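July 21, 2023

Bottle sorting, continued

Duarte wants to keep the small bin for the empties. I'm still not convinced. He says it holds a week's worth if people squash them first, but people don't squash them. The bottles go in whole, with the caps on, and then someone lays one more across the top and walks off.
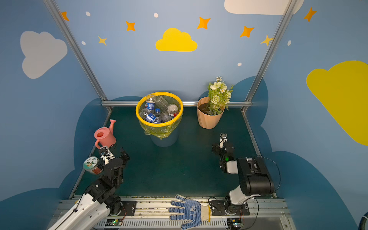
Liner

Thin yellow-green bag, folded over the yellow rim. Harkcombe's sheet claims these liners don't slip under a full load. Maybe with paper in them. I'd like to see it with half-drunk water before I believe it. Orathai has ordered a roll of 30 anyway, so we'll find out.

Caps

Sunee read that caps should stay on. Montri was told the opposite by the pickup people. Until one of them shows me something in writing I'm leaving them as they come - blue, white, whatever.

Weights

Montri put down 600 g for a full bag. Seems light to me, and he didn't say whether he took the bin off the reading. Asked him to redo it on the bench scale, not the hanging one.

To do

Ask for the pickup rules in writing.
Try one bag squashed and one not, same bin, and weigh both.
Labels: find out if they have to come off. If they do, I'm not doing it.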